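4. Household Accounts in the First Day of a Missing Person Report

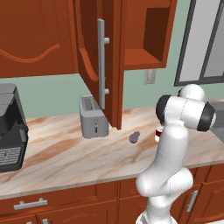 The first account of a missing older adult is nearly always given by someone who shares the home, and it is usually given by phone. Call takers in the Yoshida district ask for a physical description, the last confirmed sighting and any items the person may be carrying. The third question proved to be the weakest. Relatives answered it by looking about the room they were standing in, most often the kitchen, and by reporting what they found or did not find there. A small, dark gray, rounded object lying on a cream marble counter, as in Figure 1, is easy to see for a person standing beside it and hard to name for a stranger on the phone. Callers described objects of this sort by color and size, and call takers entered the words into the free-text field without a category. The entries could not later be searched together with the list of personal effects.

4.1 Records and method

The study drew on 2,734 reports opened by the district over the review period. Reports that were closed within the hour, in most cases after the person had walked home or been met by a neighbor, were kept in the set, as they show how the first call is handled before any outcome is known. Two readers, Tamsin Tran and Archie Rankin, coded each report for the source of the account, the rooms mentioned, and the delay between the last confirmed sighting and the call. Where the readers disagreed, the report was passed to Ailsa Haldane, who had no part in the original coding.

Interviews were also held with 200 relatives who had made a first call. These took place in the family home where possible. Interviewers did not ask about the outcome of the case unless the relative raised it, and families in which the missing person had died were approached only through the liaison officer already known to them. Records were held on the Sillotine case system, which places a time stamp on each change to an entry. This made it possible to compare the first version of an account with later ones.

4.2 Delay before the first call

Relatives waited longer when the missing person had a settled habit of going out alone. A daily walk, a regular meal with friends or attendance at a religious service gave the household a reason to expect a late return. In interviews, many relatives said that they had first called other family members, then friends, and then hospitals. The police were often the last to be called, and by then the relative had told the story several times. Details that had been uncertain in the first telling had become firm by the last – the color of a shirt, for example, or which door had been used.

Delay was shorter where an earlier incident had been recorded at the same address. These households knew the number to call and had a recent photograph at hand. They also gave shorter accounts, and call takers asked them fewer questions. We return to this point in Section 6, as the shorter account was not always the better one.

4.3 Changes to the account

In most reports the description of clothing was changed at least once after the first call. Changes to the last confirmed sighting were less common but mattered more, as they moved the starting point of the search. Several of these changes came from a person in the household who had not been present for the call, such as a grandchild or a paid helper. The current call script, adopted from the Flemuvik pilot, does not ask who else lives at the address. Senga Lamont, who supervised the call room during the later months of the review, added the question by hand on her own shifts, and those reports contain more named sources than the rest.

4.4 Limits of the data

The records cover a single district with a high share of apartment housing, and the findings may not hold for rural areas. Calls made in a second language were summarized by an interpreter before entry, so the wording used by the caller is lost. A further 50 reports could not be coded because the first version of the account had been overwritten when files were moved from the older Premov system. Ewan Dunbar reviewed the paper notes for these reports and found no sign that they differed in kind from the others, but the notes are brief and the comparison should be read with care.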